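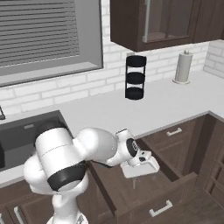

Were the early sea cows really grazing on land? (September reading thread)

lomar_digs
OK so I finally finished the chapter on sea cow origins and I have questions. The book makes it sound like the four-legged ones spent their days in the water and only hauled out now and then. But they had proper hips and legs that could hold them up! Why keep all that if you're floating around eating seagrass?

Flurine
Evolution is slow, is my boring reply. Look at the ribs though. Thick, heavy, dense all the way through. That's ballast. You don't carry that weight around for fun on a beach.

lomar_digs
Fair, but hippos have heavy bones too and they walk out every night to eat grass. I keep picturing something like that – wallow by day, graze by night.

pluvura207
I'm with lomar on this. Everyone jumps from "dense ribs" to "basically a manatee" and I think it's lazy. Teeth would tell you more.

Flurine
Teeth tell you plants. They don't tell you which side of the shoreline the plants were on, not without isotope work. And hippo ribs aren't anywhere near as swollen, go compare.

Edivaldo Quintana
I used to help sort rib fragments at the Aguiar collection, drawer after drawer of them. We had 600 pieces from one site and I could pick out sea cow with my eyes shut because they feel like rocks. Well, they are rocks, but you know what I mean. Specimen 2766 was my favorite, a little curved piece with a shark bite in it.

pluvura207
Bite before or after it died?

Edivaldo Quintana
No healing on the edges, so I couldn't say. Could be a scavenger.

lomar_digs
Now I want a whole thread on that rib. Still not sold on the ballast thing, but I'll reread the last 10 pages tonight.

Flurine
Read the footnotes too, the hip joint stuff is hiding in there.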